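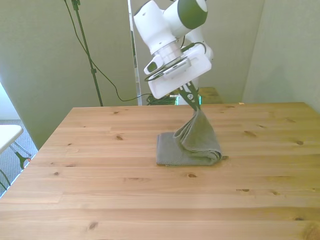 Two-finger gripper keeps taking too many layers of a folded towel

We're comparing finger sets for cloth work at Clundham. With the stock fingers, a top pinch at 30 N picks up one layer or the whole stack. Would softer pads help, or is it the controller?

Posted by brirham_bench

Drop the force first. We ran 6 N on a Grulov pair and got single layers far more often. Approach height matters more than pads – log it for each pick.

Posted by talebi_arms

Use the wrist camera to find the hem and pinch there.

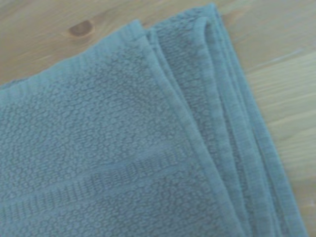 Terry loops blur at close range, so fit the edge line and ignore the texture. Come in 4 mm inside the hem and close slowly.

Posted by clothpick

suction maybe? never tried it on towels

Posted by mk_3492

Last updated: 28 September 2022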